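Storing Things Upright: Small Fixes for Crowded Kitchens and Workbenches

I moved into the apartment on Estadgate with one deep drawer, two shallow cupboards and far too much stuff, and the best thing I ever did was stop stacking.

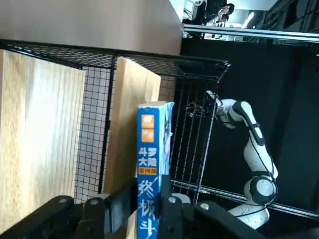 When things are piled flat, you only ever use the top one. Stand them on edge and suddenly the good baking sheet comes out as easily as the bad one! I've been slowly converting everything, and these are the tricks that stuck.

Baking sheets and cooling racks
Tension rods are wonderful. Set them vertically between the floor and ceiling of a cupboard, two per slot, one in front and one behind. Leave a bit more room than you think you need, as pans with rolled rims are fatter than they look. Mine slipped until I put a dab of rubber shelf liner under each foot.

Cutting boards
Wash both faces, even if you only used one, and stand the board on its long edge to dry with air on both sides. A board drying flat on the counter takes up water on one face and cups. Once a month I rub in food-grade mineral oil, leave it overnight and wipe off whatever hasn't soaked in. Skip olive oil, it goes sticky and then it smells. For onion, coarse salt and half a lemon, every time.

Lids
A dish rack from a thrift store holds six lids and costs almost nothing. Folasade Ekwueme wrote in to say she screws adhesive-backed hooks to the inside of the door as well (adhesive alone let go in June when her kitchen got steamy), and I tried it and love it.

Cookbooks and binders
These want a firm neighbor at each end. If they lean, the spines twist, and a heavy one will pull its own pages loose. Keep them away from the kettle – steam is hard on glue.

Sandpaper
Same idea, out in the garage! An old accordion file, one grit to a pocket, coarse at the front. I write the grit on the back of every piece before I cut it, or I end up with mystery scraps.

Offcuts and thin panels
Don't lean them against an outside wall. Mine picked up damp along the bottom edge over one winter and I lost a really nice piece of cherry. Raise them on a couple of scrap battens, keep them close to vertical, and put the tallest at the back.

Freezer bags
Freeze soup and sauce flat on a tray at 15 to a batch if you're feeling ambitious, then file them upright in a bin like records. Label the top edge, where you'll see it. I use painter's tape – it comes off clean if you peel it before the bag goes in the sink.

Next up is the spice drawer, and I have opinions. If you've got a good method for tall bottles in a short cupboard, please send it in!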